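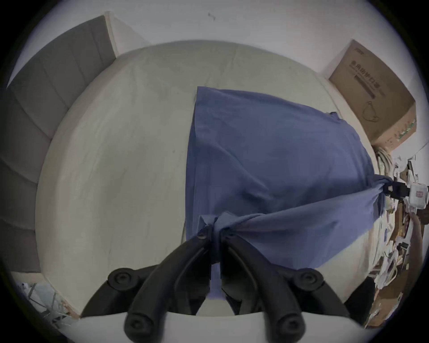 2 min read

Zerel Open Textbooks > Robot Learning > Chapter 8

Search this book Go

8. Gathering Examples

A shirt can be folded by any tired adult and by very few machines. The usual remedy is to show the machine how, with a gripper in each hand – and then to show it again, 200 times, before lunch if possible. The Plastutico exercises in this chapter ask for 1,000 demonstrations on cloth. Students who stop at 79 will learn something about sampling, and so, unfortunately, will their model. We begin with grasp points.

Last updated September 27, 2025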